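Lid Placement with a Wrist-Mounted Camera: Final Report
Team Clesivis, Cliltdale Robotics Lab
Zixuan Tang, Chenxi Jin, Tin-yau Tsang, Cayetano Garrido

4. The February fault

Our first two months went as planned. The arm could find the glass lid on the table, pick it up by the knob and set it on the pot. Then in February it drove the lid into the rim of the steamer pot and kept pushing until the lid cracked. This section covers what happened, what we found, and what we changed.

4.1 What happened

Cayetano was running a set of placements, with Chenxi at the stop button. The first 13 runs ended normally. On the next run the arm picked up the lid, moved over the pot and started down. The lid was too far to the left, so one side of it met the rim early. The arm should have stopped at that point. It continued down for 3 seconds until Chenxi pressed the stop. By then the lid had a crack from the edge to the knob, and the pot had shifted on its base. No one was hurt. The hot pot was unplugged, as it always is in our tests.

Jianguo Song, our supervisor, had us leave everything in place until we had copied the logs. We then taped off the bench and swept up the glass chips. Testing was suspended until he had signed off on the changes in 4.4.

4.2 Setup

The setup was the same before and after the fault, apart from the new lid. The lid starts flat on the table and the pot stands to the right of it. The camera is on the wrist and looks out past both fingers. We control the arm with Skedivine, and our own program, called Pan, finds the lid and the pot in the camera picture and sends target positions to Skedivine.

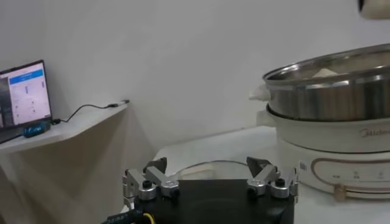
Figure 6. Wrist camera view with the gripper open, the glass lid on the table and the hot pot to the right.

Clear glass on a white table is hard to find. Most of what Pan has to work with is the curved rim and the reflections on the glass, and the reflections move when the arm moves. We knew this from the fall and had already added a check that compares several pictures before the arm picks anything up.

4.3 Cause

We first blamed the lid detection. Tin-yau went through the saved pictures and found that the lid position was correct. The pot position was wrong. Pan looks for the rim of the steel pot, and on this run it had matched part of its outline to a bright reflection on the side of the pot. This moved the center of the pot 15 mm to the left.

That explains the bad position but not the pushing. The force limit should have stopped the arm at first contact. Zixuan found the reason in the Skedivine log, at line 1551, where the limit is set to zero. In Skedivine a zero means "no limit." We had turned the limit off the week before while tuning the grip, and the script we used did not turn it back on when it finished. None of the 13 good runs touched anything hard enough to show it.

So there were two faults. Either one alone would probably have given us a failed run and an undamaged lid.

4.4 Changes

Pan now reads the force limit back from the arm before every run and will not start if the value is zero or missing. The tuning script restores the old limit when it exits, including when it crashes.

For the pot, Pan takes a second picture from a different angle and compares the two centers. If they disagree by more than 3 mm, the arm goes back to its start position and waits for a person. This makes each run slower.

We also changed how we work. Whoever starts a session reads the force limit aloud and writes it in the lab notebook, and both people at the bench wear safety glasses. Before February we only wore them when soldering.

4.5 Retest

We tested the force check with a plastic lid first, moving the pot target to the left by hand so that the lid would hit the rim. The arm stopped at contact every time. Jianguo then approved a return to glass. The second-picture check has sent the arm back to start several times, mostly late in the afternoon when the light in the room changes. We have not fixed that and list it under open problems in section 6.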